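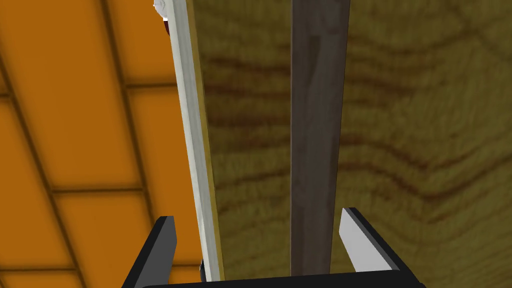

Pinza de dos dedos, abierta. Imagen generada por ordenador.

Tolerancias que nadie verifica

Constanza Paredes

24/04/2025

La norma interna de compras de muchas empresas medianas exige que todo plano lleve tolerancias generales. La exigencia es correcta. El problema está en el valor que se escribe en el cajetín, que casi siempre procede de una plantilla heredada y que pocas veces guarda relación con la función de la pieza.

El caso de Kasine resulta ilustrativo. En julio se revisaron 189 planos de soportes y tapas destinados a la línea Fallard. Todos pedían la misma clase fina, incluidas las caras que no asientan contra nada. El proveedor, Zapata, cotizaba en consecuencia: más pasadas de mecanizado, más tiempo de máquina y un control dimensional que después no se leía en recepción. Al relajar las cotas no funcionales, el coste unitario bajó aproximadamente un 8 %. El montaje no registró incidencias atribuibles al cambio.

Se suele objetar que una tolerancia estrecha protege frente a proveedores descuidados. No comparto el argumento. Una cota que no se mide no protege, y una que se mide sin necesidad consume horas de metrología que harían falta en los diámetros de ajuste. En Rellness, el laboratorio dispone de 2 máquinas de coordenadas y la cola de espera la generan, en buena parte, superficies exteriores sin requisito alguno.

La responsabilidad corresponde a la oficina técnica. Quien dibuja debe poder justificar cada cota restringida ante quien la fabrica, y la justificación debería figurar en la hoja de revisión, junto a la firma. Donde no exista, procede aplicar la clase media y dejar constancia.

Queda pendiente la cuestión de las tolerancias geométricas, en particular la planitud, que se sigue copiando de un plano a otro con idéntica ligereza. Los planos de Fallard emitidos antes de la revisión todavía la conservan.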